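Rainy day tables at the Tapley game afternoon, what works?

posted by udbyknitter, 28/05/2019

Okay so I run the quiet corner at the Tapley library game afternoon (the big loud games are in the other room, thank goodness) and I'm trying to figure out what to put out over the summer. We had 30 people at the last one and my corner was packed, mostly grownups, which I did not see coming! Right now I've got two jigsaws, some wooden puzzles and a dominoes set that's missing its box. I'd love something people can sit down to cold, without reading a rule sheet first.

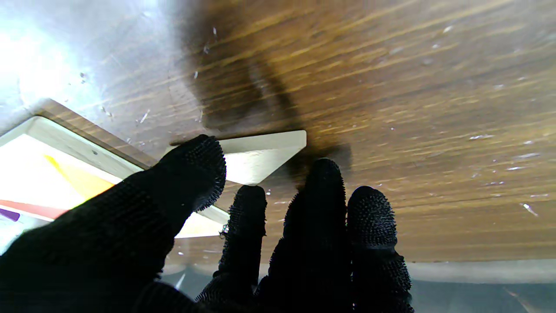
The other thing is time. People wander over between games and have maybe a cup of coffee's worth of attention, so a 700 piece jigsaw just sits there half done and then I have to break it up at closing, and somebody always looks at me like I kicked their dog. What do you all put out?

maplesyrupmeeple wrote:

Don't give up on the jigsaw! We leave ours on a board and slide the whole thing into a closet until next time. Ours has been going since March and people come in just to check on it. The sky is taking forever.

udbyknitter wrote:

I love that, but our closet is full of folding chairs. Like, full full.

cornerpocket6 wrote:

Gonna disagree on the jigsaw. Two people own it and everyone else feels like they're butting in. Small puzzles that reset fast are the way to go. 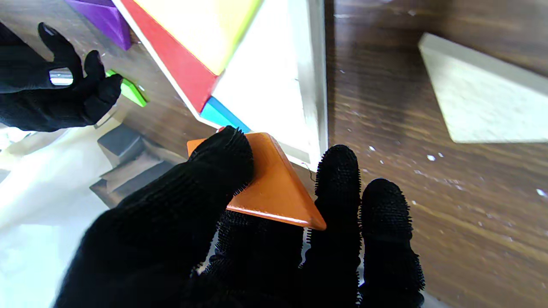
I'd put tangrams out before anything else. You can explain them in one breath, a kid and a grandpa can both get stuck on the same shape, and you're done before your coffee gets cold. Get a set with solid painted pieces, something like that glossy orange triangle, and skip the thin cardboard kind, which curl up if you so much as look at them. A board with a raised edge like the white one helps too, it keeps everything from wandering off across the table. Ours at Rinbridge came with a card deck of shapes and I pulled the hardest ones out.

maplesyrupmeeple wrote:

See, I find tangrams kind of lonely. One person plays and three people watch and say "turn it the other way." With a jigsaw everybody gets a corner.

cornerpocket6 wrote:

Then buy 4 sets and race! My crowd gets downright rude about it and has a great time.

oldtapleyroad wrote:

I'm with the jigsaw side, but smaller ones. Also, please put the answer cards somewhere people can't see them by accident. I had a whole puzzle spoiled for me and I'm still sore about it.

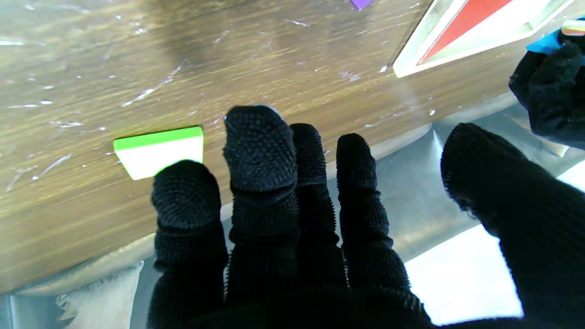 Do you need the same number of pieces in every tangram set?

A regular tangram has seven pieces, so any two regular sets will match, but the sizes vary from maker to maker and you can't mix them.

cornerpocket6 wrote:

Yep, learned that the hard way. I dumped two brands in one tub and spent an evening at the kitchen table sorting triangles. Mark the backs with a dot of nail polish, a different color for each set.

udbyknitter wrote:

Nail polish, I have so much nail polish! Okay, I'm leaning toward tangrams plus one small jigsaw so oldtapleyroad doesn't quit on me. There's a Cemon set at the toy store in Udby that I keep picking up and putting back.

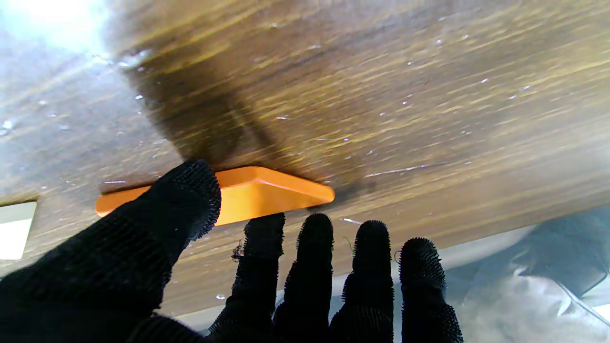

Can you flip a tangram piece over?

You can, and the parallelogram is the only one where it makes a difference, so try turning that one when a shape won't close up.

maplesyrupmeeple wrote:

Wait, flipping is allowed?? I've been playing without it for years. No wonder I hated the swan.

oldtapleyroad wrote:

Our house rule was no flipping and I stand by it.

cornerpocket6 wrote:

Your house rule is wrong and I'll say so at the next meetup.

udbyknitter wrote:

Ha, please do it in the loud room. I'm going to Udby after work to get the Cemon set, and I'll post again once people have had a go at it. If anybody has a small jigsaw they're done with, I'll trade you a stack of mystery paperbacks for it.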